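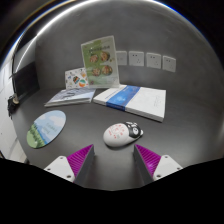
Optical mouse tracks fine on bare desk, skips on printed mousepad

Posted 4/22/23 in Peripherals and Desk Setup
1,014 views

I have a small white novelty mouse (panda face on the front end, red printing on the back) and an oval mousepad with a sky and grass picture on it. The desk is dark gray. With the mouse directly on the desk the pointer moves normally. On the pad it is fine over the green part, but in the sky area it stalls or jumps a short distance, mostly on slow diagonal moves. The pad is a Firnitz and was bought separately from the mouse.

Already tried: different USB port, different computer, wiping the sensor window with a dry cotton swab, pointer acceleration off. No change. I would like to keep using the pad because the mouse feet are loud on the desk. Is the pad defective, or is the mouse?

ktrl_hannover

Idun Dahlgren
Accepted by poster

Probably neither. An optical sensor takes a rapid series of small pictures of the surface and compares each one with the one before it. It needs fine texture or contrast to do this. A matte desk usually has enough grain. A smooth coated print in a pale, even color may not, and if the coating is glossy the light from the sensor reflects away in one direction, which makes it worse. Grass has more detail in it than sky does.

Check in this order:

Turn the pad over. If the back is plain cloth, test the mouse there. If it is rubber, skip this.

Put a sheet of ordinary copy paper over the sky area and move the mouse slowly. If the skipping stops, the printed surface is the cause.

Wash the pad with lukewarm water and one drop of dish soap, rinse, and dry it flat for 12 hours. Skin oil fills the weave and adds shine. Do not use alcohol on a printed pad, as it can lift the ink.

Look at the edge. Oval pads often ship rolled. If it has lifted, the mouse tilts when it crosses the edge and the sensor loses its distance to the surface. Leave the pad under two or three heavy books overnight.

If the paper test works and washing does not help, replace the pad with a plain cloth one in a mid-tone color. I use a gray Bratach at work and have had no trouble with cheap sensors on it.

pell_m

Had the same thing with a Clandico pad, beach picture. Got a new mouse and it went away. Didn't try the paper.

ktrl_hannover

Paper test: no skipping. Back of the pad is rubber. Washed it and it is better but still stalls near the top. Ordering a plain one.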